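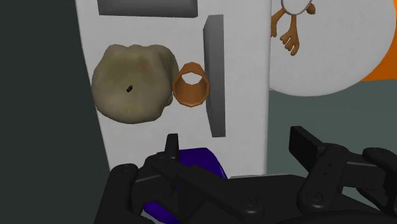
Peninah Kimaro wrote in to ask whether Trisance ever really broke up, and she is far from alone. Answers to that one and the rest of the mailbag follow.

Did Trisance break up?
Depends which member you ask and how lunch went. The folk duo of Shabani Nyamweya and Naomi Mfaume stopped touring in September 2019 and have never put out a statement. They still share a post office box and, according to Naomi, a lawnmower.

Are Shabani and Naomi married?
No. They have sung 2 albums' worth of love songs at each other, so we see where the confusion comes from. Shabani is married to someone who prefers jazz. Naomi keeps her private life private, and we have stopped asking because she hangs up.

Why is there no third member?
There was one for a single weekend. The name was already on the posters.

How old was Naomi when they started?
She was 19. Shabani was older and has given several birth years over the decades, all of them flattering.

What is the rarest record?
The first pressing of "Kivine," at 600 copies. A good part of those went to relatives. If a seller tells you yours is signed, check the spelling of Nyamweya before you pay. We have seen it with three y's. 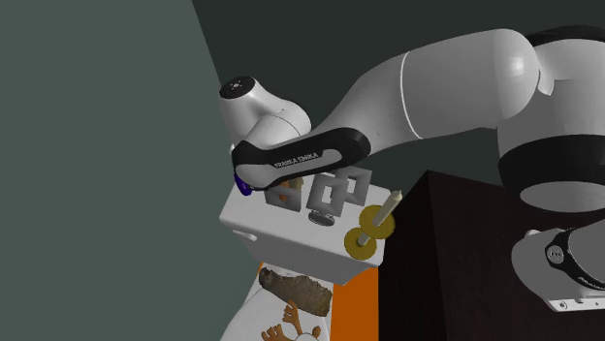 Shabani told the Grotcombe radio station that he would sing again the day somebody fixed the monitors at Tanui Hall, and he didn't sound like a man expecting a call.

So is there a reunion or not?
There was one song at a benefit in Grotcombe. Naomi came in a verse early, Shabani followed her, and the bass player looked at the ceiling. People cried anyway. Nothing else is booked.

Who wrote "Kivine"?
Both names are on the label. Each has told us, separately and at some length, who wrote the good part.

Is the live tape from Tanui Hall ever coming out?
It has been coming out since 2000. We'd leave space on the shelf but maybe put a plant there for now.

Can you pass along a letter?
We can't. We're fans with a web page. Write to the label and be patient.

Updated 22 September 2022

214 shares | 3 comments

Erasto Lukumay
I was at the benefit. She was two verses early, let's be fair to the bass player.

Emmanuel Minja
My copy of Kivine has the three y's. How worried should I be?

Erasto Lukumay
@Emmanuel Minja what did you pay?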